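Two-arm cell at home: cards double-feeding and cable routing
Forum: Home & Shop Builds
183 views

demyd_b
Second update on the two-arm build. Everything is bolted to one black plate on the aluminum rail now and I no longer have to re-level the arms every time I move the table. Walls are white panels on three sides, clear panel in front. The floor is glossy black marble-look stuff, left over from my sister's bathroom.

The job I picked is card handling. Take a card from the tray, lay it on the mat, take the next one, lay it beside the first. Later the same cell should load the rod rack at the back left.

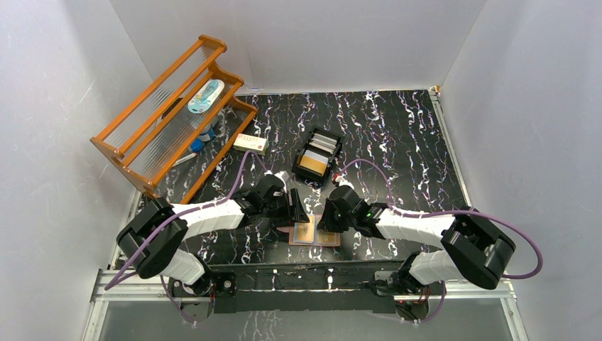
Two problems. First, picking single cards out of the tray. I get doubles on maybe one pick in five and I can't tell from the motor current whether I have one card or two. Second, the cables. I let them loop free from the wrists over the forearms and down the outside to the base, and I don't like it. At full reach the left one pulls on the connector. I lost an evening in June to an encoder dropout that was just that plug working loose.

Controller is a Nilleck board, scripts are my own. Fingers are the stock angular ones.

kovitholm_shop
Shorten the loops. Zip tie at the elbow, spiral wrap from there down. Done.

nesma_e
I'd disagree with that. I tied mine at the elbow and broke a conductor inside the jacket after 2077 cycles (I log them). A free loop looks messy but it spreads the bend. What you want is strain relief at the plug itself, so the pull lands on the housing. I printed a small clamp that goes under the two motor screws.

kovitholm_shop
Depends on the cable. If it's rated for flex it will take the elbow tie. If it's the stuff that came in the bag with the motors then sure, leave it loose.

demyd_b
It's what came in the bag.

nesma_e
Then leave the loop and clamp the plug.

Siya_M
On the doubles: are the cards leaning or flat when you pick? I had the same with flat ones. Tipping the tray so they fan out a little got me most of the way. After that I glued a strip of silicone on one finger only, so it drags the front card and the other finger just closes on it.

demyd_b
Tray is tilted slightly already. I'll try the silicone. How thick?

Siya_M
Mine is from a Beso baking sheet, so 1 mm or a bit under. Clean it with alcohol every 50 picks or it stops gripping.

katia.s
Different opinion on the floor. Get rid of the gloss. If you ever want a camera to find the cards, you'll be chasing reflections of your own grippers. Matte gray vinyl costs next to nothing. The mat is fine, it gives you good contrast.

demyd_b
No camera planned for now, positions are all taught by hand. The floor wipes clean and it was free.

katia.s
You'll plan one. Everybody does once they move the tray 3 mm and have to teach it all again.

matvii_tk
She's right about the floor. I taped paper over mine in the end.

demyd_b
OK, floor goes on the list after the clamp and the silicone. Nesma, would you share the clamp file?

nesma_e
Sent. Print it in PETG, the PLA one crept on me. Check the screw length before you drive them in, you need two more threads than stock.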